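Magnetometer network: May 26, 2019

The Zongate station has been returned to service after 14 days offline. The fault was traced to moisture in the sensor cable junction, which produced a slow drift in the H component that was initially logged as a genuine disturbance. Affected records have been flagged in the archive and should be left out of any K index calculation.

During the outage, auroral alerts for the southern sector were issued from the Grerier station alone. Grerier sits 314 km further from the auroral zone, so the alert threshold was lowered to 200 nT to compensate. It has now been put back to its normal value. 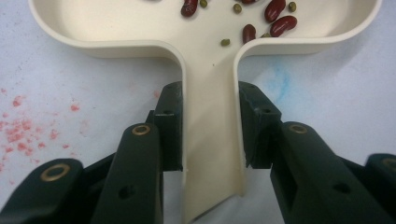
Data logger firmware

Stations running the Trikon logger should move to the current firmware before November. The older release rounds timestamps to the nearest second – acceptable for a K index, but inadequate for comparing pulsation onsets between sites. Back up the configuration file first, as the update resets the baseline offsets to factory values.

After the update, log a quiet night and check the trace against the nearest neighbouring station. Steps common to both traces are geophysical. Steps on one trace only are usually vehicles, fence work or a loose sensor mount.

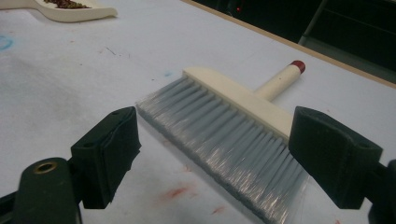 Recalibrate only if the offset persists through a second quiet night. The Abbasi correction table remains valid for sensors buried at the standard depth and needs no change for the new firmware.

The archive now holds 1,239 station-days of one-minute data. Daily plots are available in colour or greyscale, with all times in UTC.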